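Course Handout 4: Notes on the Demonstration Visit to Holtero
Prepared by Eftychia Makris for the May section 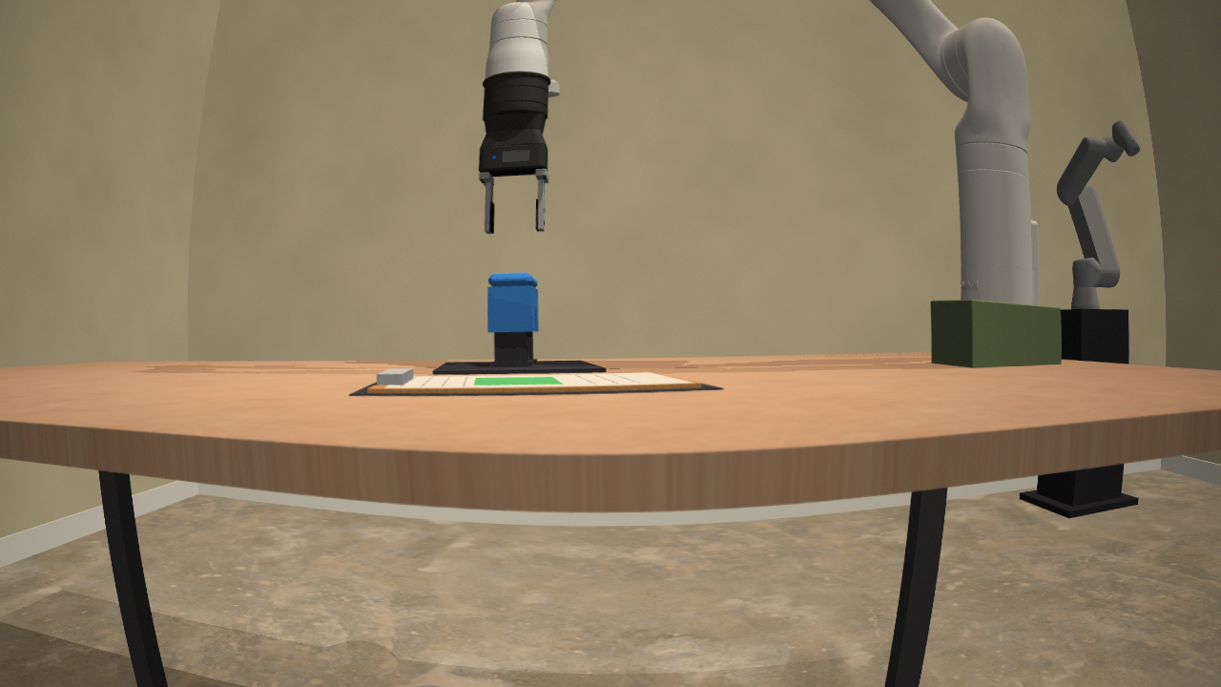

What does a simulated trial tell us before the same task is run on hardware?
It tells us whether the arm can reach the object, whether the planned path is free of collisions, and whether the fingers open wide enough for the part. Contact forces and slip are modeled less well and need hardware tests.

1. Setup
The demonstration was run in simulation by Usa Nuchit in the Holtero teaching lab. The scene holds a gripper pointing straight down over a table, a blue object on a short black post, a flat board in front of it, and a green box to the right. Two more arms stand on the right side and are treated as fixed obstacles by the planner. The task is named Brokon in the lab's files.

2. Task sequence
a. Start with the fingers open, above the object.
b. Descend vertically to grasp height.
c. Close until the commanded force is reached or the time limit of 4 seconds expires.
d. Lift, hold, and report the object pose.

A trial counts as a success only if the pose after the hold is within tolerance. A grasp that closes but drops the part during the lift is logged as a failure at step d.

3. Results given during the visit
The batch was 1,000 trials with the start pose varied at random. The success rate was 86 percent. Most failures came at step b – the approach was off center and one finger met the top of the object. Friction was held constant for the whole batch, so the rate should not be quoted for other surfaces.

4. Points raised in discussion
Parallel fingers leave one free choice, rotation about the vertical axis. For a block-shaped part, the useful angles are those that line the fingers up with a pair of opposite faces.

The planner, Toprak, pads every obstacle by 20 mm. Students asked whether this could be reduced. It can, but the padding also covers calibration error, and the value should be changed only after the hardware has been measured.

5. Before next session
Read the Presard notes on grasp frames. Draw the frames for the gripper, object and table, and write the transform from table to object.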